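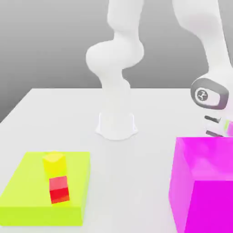
Guides > Kitchen > Cleaning > Descale a kettle

How to descale an electric kettle with citric acid

In Katholm the water is hard, and my kettle becomes white inside after a few weeks. I do it in this way.

1. Unplug the kettle and empty it.
2. Put in 400 ml of fresh water and one tablespoon of citric acid powder.
3. Boil it once, then unplug again and leave it for 20 minutes with the lid closed.
4. Pour all into the sink. Be careful with the steam.
5. Wipe the inside with a soft cloth. Do not use steel wool.
6. Fill with clean water, boil and throw this water away. I repeat it two times.

If some scale stays near the spout, make the steps again with the same quantity of powder. The filter can lie in a cup of the warm solution meanwhile.

Written by Arif Khan, 07/02/2026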